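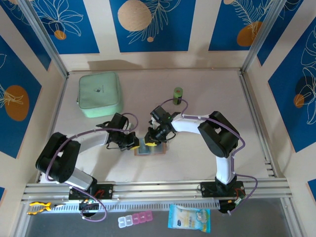 I am in favour of the small zip-up case, and I think most people own too few of them.

My argument is with the big organizer. You know the type: a deep plastic tub or a desktop tower with 11 drawers, bought in October when everyone decides to get on top of the mess before winter. I had one from Skalari. It looked tidy for a month. By spring every drawer held a bit of everything, and I was opening all of them to find a tape measure.

A small case can't go wrong in that way. It holds a handful of things, and when it's full you have to make a decision. You can pick it up and carry it to the kitchen table, do the job, and carry it back. A drawer stays where it is, so you end up walking back and forth with your hands full, and half of what you took out spends the night beside the toaster.

Petronella Mofokeng, who taught the evening mending class I took in Lekota, kept all her supplies in zippered cases and small round tubs with lids. She wouldn't let us start until the table was clear except for the piece we were working on and whatever we needed for it. I found this fussy at the time. I now do it at home with bills, buttons and the kids' broken toys, and the work goes faster.

Colour matters more than people admit. Pick a light one. Mint green, yellow, anything you can spot on a shelf at the back of a closet. Black cases disappear, and grey ones are nearly as bad. I don't bother with labels any more – they peel, or the contents change and the label stays the same for years.

The usual complaint is cost. A decent case was $21 at our hardware store last time I looked, and that does add up if you buy several at once. So don't. Buy 2 and use them until you know what belongs in them. The drawer tower cost me more than both and went out to the curb with the lid of something still stuck behind the bottom drawer.

I'll allow one exception, for screws and nails. Those do better in clear jars, where you can see the sizes without tipping everything out. For the rest, get a case with rounded corners and a zipper that doesn't catch on the lining, and leave it shut when you aren't using it.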